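Re: [plomasance-list] Lurkov says no to the customs merger
19/12/2023

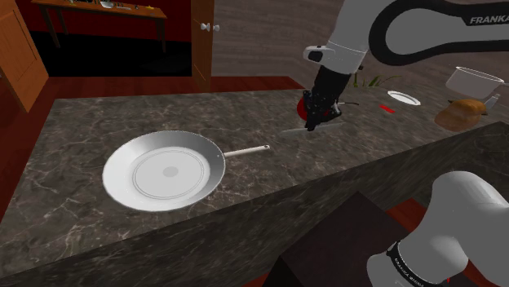 Frying pan on a dark marble countertop

> Can somebody explain why Lurkov is holding out? Prarkell signed in June,
> the others followed, and the draft is only 60 pages. I read it as plain
> stubbornness. They take the transit money and then vote against
> everything.

I don't read it that way. The part they object to is the annex, where customs judges would sit in Prarkell and their rulings would override the national courts. Lurkov gave up its own border court once before, under the old Plomasance treaty, and it took 30 years to get it back. No government there can sign that away before an election.

The transit money is a separate matter. It pays for the road over the Fang pass, and trucks from all the member states use that road. Cutting it would hurt Prarkell's exporters first.

There is also the vote count. The assembly has 300 seats and the merger got 140 in the first reading, so Lurkov is hardly alone — plenty of members from the signing states stayed home.

My guess is they will accept a shared tariff table and leave the court out. The Prarkell delegation has hinted at this twice, though the wording they sent around was vague.

Does anyone have the text of the annex as amended? The copy in the list archive is the old one.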